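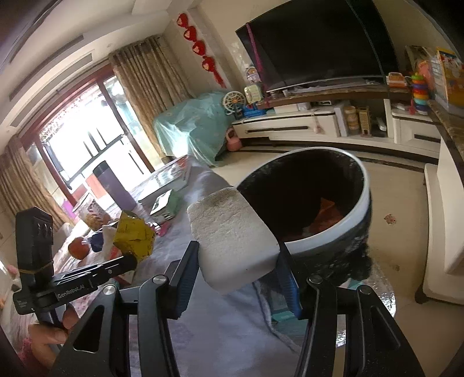
Friday, January 16, 2026

Hi all,

Short version first: we're on track with the home recordings, a little behind on labeling, and I'd like to move some money between two budget lines (see the end).

## Recording

We finished 61 sessions this period, all of them with the hand-held grippers in real living rooms and kitchens. Going into homes was the best decision in the whole Trusa plan, and I say that as the person who argued for staying in the lab! People's coffee tables are full of snacks and bags and fruit, there's a toy on every shelf, and the light from a big glass door changes all afternoon. Our old lab table never gave us any of that.

Most of the work so far is plain pick-and-place -- grab a thing, carry it, set it down or drop it in a pot or a box, repeat. Foam blocks have been great for getting new people started. They forgive a sloppy squeeze, and you can hear somebody relax after the first few tries. After that we move them on to whatever the household is happy to lend us.

We've recorded in 10 homes now. Two more are lined up through Driker, and I'm hoping for at least one with a really cramped kitchen, as our kitchens so far have been on the roomy side.

## What went wrong

We threw out 8 sessions. Most of those were people moving too fast, so the grasp itself was a blur and no use to the model. One was me forgetting to start the recording on the second device (sorry). I've rewritten the one-page instructions and put "slow down before you close the jaws" in large type at the top.

## Labeling

Baumgartner has returned 48 of the sessions with start and end points marked. The quality is good. My only gripe is that regrasps get lumped in with the first grasp, and we want them separate, so I've sent back a short note with clips. The rest should arrive in early February.

## Training

We ran one small training pass on the labeled part, mostly to check that the files load and the timing lines up. They do, and it does. I wouldn't read anything into the scores yet.

## What I need from you

- An OK to shift the unused lab rental money over to household payments
- A decision on whether Drekport gets the raw recordings or just the labeled set -- they've asked twice
- Your comments on the new instruction page, if you have any

I'll send the next report once the February labels are in.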